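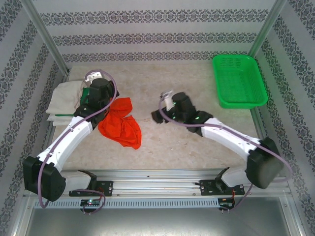 Rusent pair on the bench, laundry pile left, green basket back right.

Search notebook Search this site

February, a bit after 4 in the afternoon

Okay, second long sitting with the Rusent two-arm kit, and I want to get this down before I forget which opinions are mine and which are Hugo's. We have it on loan until the end of the month and then we either pay or box it back up. The quote is 3,848 for the pair with both controller boards, plus 675 if we want the support plan. Nikolaidis came in lower but their lead time is awful, so I'm treating this as the one to beat.

Cloth sorting is the job I care about. Pull one piece off the pile, get it across the surface and into the basket, go back for the next. I've been using the off-white cloth, the red-orange one and the green one. Red-orange is the easy one, it bunches up and gives the fingertips something to grab. The folded off-white is a pain! The left arm comes down on it and takes either one layer or the entire stack, and I can't predict which. Sewwandi thinks I'm approaching too flat and should tip the wrist more. Trying that next.

Things I like so far: the arms hold position nicely when paused, and homing is quick. The rail mounting is great (Asanka slid a base over and re-tightened it while I was still hunting for the manual). Spare fingertips ship with the kit, which Rernard wanted extra money for.

Things I don't like: the cables. Each one loops from the gripper over the wrist and down around the shoulder, and there's so much slack in it that I keep watching the loop instead of the cloth. I caught the left one on a fold twice this morning. I asked Rusent about a shorter harness and they said use clips. Fine, but then put clips in the box? Also the thin red and black wires on the right-hand board are just out in the open, and I'd like a cover over them before we let the student group near it.

Software is so-so. The teaching mode is lovely, you drag the arm and it remembers. The log viewer quits on me once a file gets past 3,000 lines, so I've been splitting runs by hand, which is dull.

Imtiaz B. ran 100 picks on red-orange only and got almost all of them into the basket. He wants me to write that up for Vuscombe. I'd like the same run on the off-white first, otherwise we're selling them the easy half.

To do:
- wrist tilt on the folded stack, Sewwandi's angles
- move the basket closer to the middle, the right arm has a long reach to it now
- clips!! (Hugo has a bag in his drawer)
- ask Rusent if the support plan covers gripper motors or only the boards
- Imtiaz K. to check the 3,848 includes shipping

Leaving the pile as it is tonight so I can start from the same place tomorrow.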